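Keeping a small larder in order: my tips

Monday, July 30, 2018

I moved into the flat in Plastley in January with one tall cupboard, no pantry and far too many tins. Since then I've turned everything out more times than I care to admit, and a few things have stuck. Most of them cost nothing, which suits me very well!

Start with the bottom shelf

Everyone starts at eye level and runs out of steam. Start at the floor. That's where the forgotten flour lives, and the treacle that has glued itself down (a cloth wrung out in hot water, left on the ring for 20 minutes, will shift it without any scrubbing). Wipe the shelf, let it dry with the door open, and only then put anything back. I once put rice back on a damp shelf and the bottom of the bag went to pulp.

Write the date on the lid

I use a wax pencil because felt tip rubs off on my fingers. The month I opened it goes on the lid, nothing else. Spices get the same treatment, though I'm soft about cinnamon and keep it longer than I should. Give the jar a shake and a sniff - if you have to hunt for the smell, double the amount or start a fresh one.

Face things up like a shop does

My friend Pendo Lukumay worked on the tills and then the shelves at a grocer's all through college, and she can't leave a cupboard alone. She taught me to pull everything to the front edge, oldest first, with the same things side by side. A row of matching bottles is so much easier to read than a jumble, and you can tell what you're low on with the door half open.
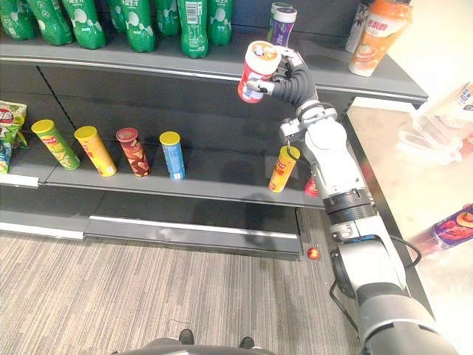
Tall at the back, unless it's oil

The usual advice is tall things behind short things, and for vinegar and squash I agree. Oil is different in my kitchen as I reach for it every day, and dragging it over the mustard every evening ended badly (twice). It now lives at the front on the right, standing on an old saucer to catch the drips. The saucer goes in the wash on Sundays and the shelf never gets that horrid sticky ring.

Decant less than you think

I went through a phase of putting everything in glass jars. Lovely to look at, but then I had no cooking times for the lentils and a jar of white powder that might have been cornflour or icing sugar! Now I only decant what comes in bags that won't close: oats, sugar, pasta shapes. If you do decant, cut the instructions off the packet and tape them to the underside of the lid.

Moths

Check paper bags along the folds. If you find webbing, the bag goes straight in the outside bin, and then you hoover the corners and the little holes for the shelf pegs. Gopinath Rodrigues from the allotments tucks bay leaves in with his rice and swears by them. I've tried it and couldn't tell you either way, but the cupboard smelt nice.

A tray for the odds and ends

Stock cubes, yeast sachets, the half packet of gelatine. Mine are in a baking tin I no longer bake in, and it slides out like a drawer. Anything that won't fit in the tin has to be used up that week, so expect some strange soups.

Next time I'll have a go at the cupboard under the sink, once I've worked up the courage to open it.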